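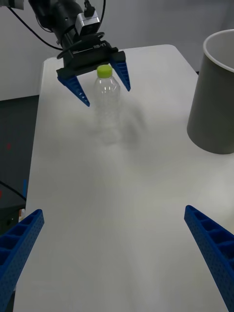
Print this page
E-mail this page

The shared workshop in Grirncombe takes up the ground floor of an old dairy, behind the bus depot. I went in February with Ovidiu Stanciu, who has been a member for 4 years and holds a key. Members pay by the month and can come in at any hour. There were 19 on the books when we visited.

Most of our time went to the two-armed robot at the far end. Gheorghița Marinescu looks after the build. She started on fingers at home, on a printer in her kitchen, and moved the work here when it outgrew the kitchen. The blue ribbed fingers are on both arms now, and each finger has a row of rectangular pockets along its inner face. She calls the current shape Flavden, after the street she lives on, and it is version 26.

The job that afternoon was a clear plastic drinks bottle with a yellow-green cap, standing on a white table. Clear plastic is hard to pick out against white, and the bottle gives the wrist camera little to go on apart from the cap. Gheorghița wants the program to work from the whole outline, so that a bottle with no cap can be handled too. A tall gray container stands on the same table. She has logged nearly 1,000 tries since the fall, with notes on each in a paper book. I read a few pages. Most of the notes concern the angle of the wrist.

Ovidiu asked about the cables. She plans to reroute them in the spring, once the Wimholm group has finished with the long bench and there is room to lay everything out.

We had coffee upstairs and looked at the wood shop, which has a good band saw and poor light. The Oprea lathe was in pieces. Visitors are welcome in the evening after six - ring the side bell, the front one is disconnected.

Print this page
E-mail this page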